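The Flusard Hand Gripper Kit: What It Costs After You Have Bought It

Category: Benchtop automation
Bought with our own money, and a fair amount of pleading

I run the equipment budget for a small teaching workshop, so I read product pages the way other people read weather forecasts for a wedding. The Flusard kit is a hand-held gripper. You hold it, you pick things up with it, and it records how you did that so a robot arm can have a go later. The arm is a separate purchase. So is nearly everything else, and that is mostly what this review is for.

The base kit was $829 from Lockwood, who were the only dealer we found willing to put a delivery date in writing. They missed it, but I appreciated having it in writing. For that you get the body, two fingers, one set of pads, a cable that is too short, and a printed card with a web address on it. The manual at that address is decent. It assumes you own a set of small hex keys and a good temper.

I had compared it with the Brenex, which arrives assembled and feels like something you could drop down a flight of stairs. The Brenex also needs its own software license, renewed every year, and I have been burned by the word "renewed" before. We went with the Flusard and put the difference toward spares, a decision I would make again with slightly more spares.

Assembly took a morning and then, after a phone call to Lockwood, an afternoon. The body goes together easily. The fingers are fussier, and the step where you set the pads parallel is described in one sentence that deserved a page. My advice is to leave everything a half turn loose, close the gripper on a piece of card, and tighten from there. Do this on a pale surface. The dropped screws will still find the floor, but you'll have given them a chance to do the decent thing.

Now for the pads, which are where the money goes.

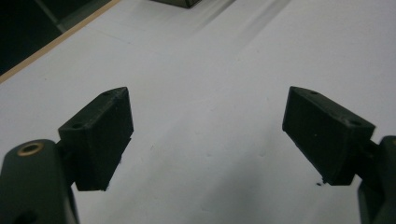 5 min read

Each pad has a pair of small screw holes in its top face, so on paper a pad swap is a job for one hex key and a cup of coffee. Ours takes longer, mainly on account of the key. The black pads have a matte finish with a little texture to it, and I like them for cardboard and cloth. For anything glossy I would budget for a softer facing from the start and save yourself a week of watching small boxes slide gracefully out of reach.

Lockwood sells the pads in packs of 6, at $50 a pack. I thought that was steep. Then I priced printing our own, including the time of the person who has to stand beside the printer and be disappointed by it, and I bought two packs. If you already have a printer that behaves, print them. The files are free to download and the shape is a plain wedgy block that asks nothing clever of the machine. If your printer has moods, pay the fifty.

The finger bodies are dark green plastic, thick and rounded, with a brass-colored bushing at the pivot. I had expected to complain about plastic fingers at this price and I can't find much to say against them. The pivots move smoothly and there is no wobble worth reporting. The green is the green of a filing cabinet in a school office, and I have come around to it.

Things I should have put in the first budget and had to go back for:

A longer cable. The supplied one is fine if you never step away from the computer.

A table. I mean this seriously. We started on an old bench with a busy wood grain and dents in it, and I ended up requesting a plain white top in a budget round that was supposed to be closed. White is good for seeing what the fingers are doing and merciless about crumbs, specks and shadows. Wipe it down more often than you think is reasonable.

Lighting. One overhead fixture gives you broad soft shadows under the fingers whenever you work close to the tabletop. We could live with that. If you can't, find the money for a lamp on each side before you spend it on anything with a data sheet.

A case. Jullow makes a foam-lined one that fits the gripper with the fingers on. It cost $100, and I resented every dollar until the first time we took the kit to another building.

None of these is a large sum alone. They are the kind of sums that get approved one at a time by a person who sighs a bit louder each time, so put them all on the same form. I did not, and I have heard the sighing.

On support: Flusard answers email, politely, usually by the next afternoon. Lockwood answers the phone. Between them we got the pad alignment sorted and a replacement for one connector that had been packed with what looked like enthusiasm. They did not charge us for it.

What I don't like. The screws are a size that no one in our building stocks. The grip gets tiring after a long session, and the only adjustment is to hand the thing to somebody else. The warranty excludes "consumable contact parts," a phrase that covers the pads and, if you read it in a gloomy mood, possibly the floor.

Would I buy it again? Yes, and I have a second one penciled in for next year if the form goes through. Ask for the bundle price when you order two. It isn't on the website, and Lockwood won't bring it up.

Rating: four out of five. The missing point is for the cable.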